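Speaker notes - "Do We Sort Too Much?" (bolts, washers and the small parts shelf)
Nedmont fasteners evening, second talk, start 7:30

OPENING

Don't thank everyone for five minutes. Get going.

I was asked to speak in favor of sorting hardware. I'll say up front that I'm not sold. At the Zoscombe shop we had 1,042 loose pieces in coffee cans and a plan to give every size its own drawer. Jolán Dudás wrote the plan. I argued against it and lost, so you're getting the loser's version tonight.

Ask the room: who has a drawer labeled "misc"? Wait for hands. Ask how full it is.

1. STANDING BOLTS UP

The first claim in every shop guide is that you stand your bolts on their heads so you can compare them. Fine. With two bolts, a tall one and a thinner, shorter one, you can see which is which from the doorway. 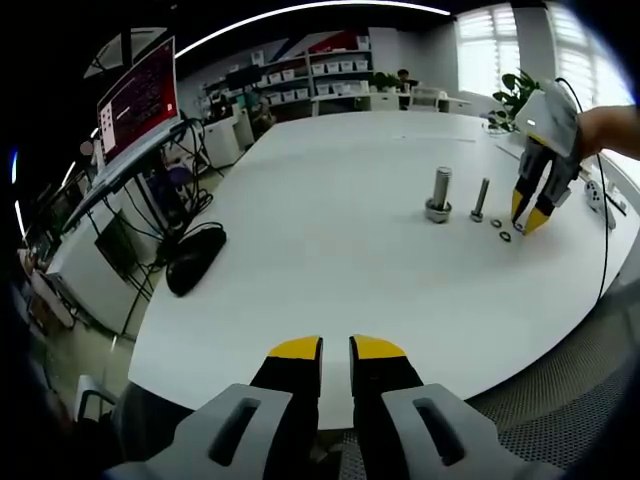
My trouble is with the leap from two bolts to a whole shop. Length is the easy part. Thread is where people go wrong, and standing a bolt up tells you very little about its thread. Try a nut on it. If it binds in the first turn, stop and get the gauge. Pass the gauge around here, and get it back this time.

Jolán will say that standing them up saves time anyway. She timed it at Zoscombe. I have seen the sheet and I still want to know who was holding the stopwatch.

2. WASHERS LAID OUT FLAT

Spread them in front of the bolt, one layer. I agree with this one, mostly. The catch is pairs. Washers end up touching or overlapping in a figure eight, you pick up the two as one, and your count is off before you start. 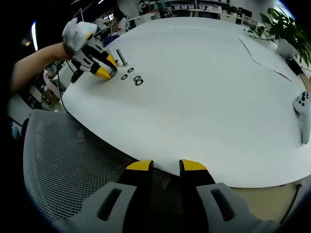 3. MATCHING BY EYE

People who swear they can match a washer by eye should be made to do it in front of an audience. Pinch one, hold it next to another that looks the same size, and say out loud whether they're twins. 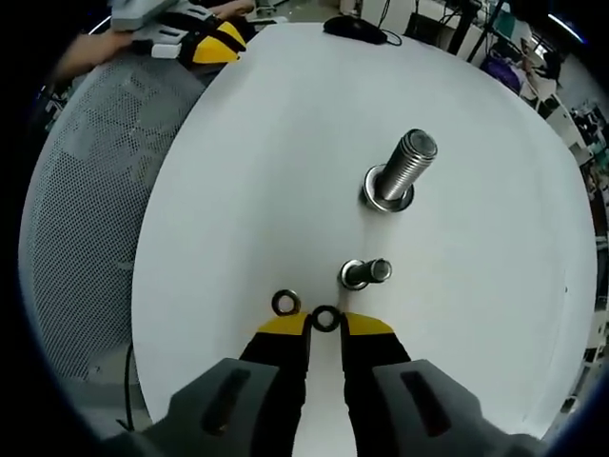

I tried 89 of ours this way and then checked with calipers. I won't give my score. Outside diameter fooled me less than the hole did, and the hole is what has to fit the bolt. Drop the washer over the shank. If it rattles, put it back, whatever your eye says.

Szűcs sells a sizing card for this. I bought 2 and both are somewhere in the misc drawer.

Skip the next bit if we're past 8.

4. HOW MUCH TO PUT OUT AT ONCE

The Funiton handout says to tip out the whole can. I don't believe whoever wrote it has done it. Two bolts and half a dozen washers is a batch I can look at and make a decision on. More than that and I start shoving things into piles to feel busy.
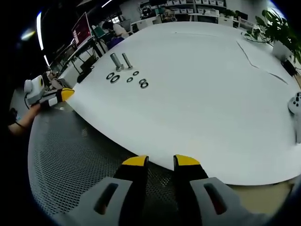 QUESTIONS I EXPECT

"What about rusty ones?" Throw them out. I've never once gone back for a rusty washer.

"Do magnets help?" With steel, for picking up. They do nothing for the sorting, and then everything clings together.

"Did the drawers work?" Jolán says yes. I say ask me again in February. We still have one coffee can under the bench and it is not getting any emptier.

Hand over to Jolán for her reply. She gets 4 minutes.

Related talks
Labels That Stay On
Pegboard: A Second Opinion
Is Your Thread Gauge Lying?
Coffee Cans, Jars and Other Bad Ideas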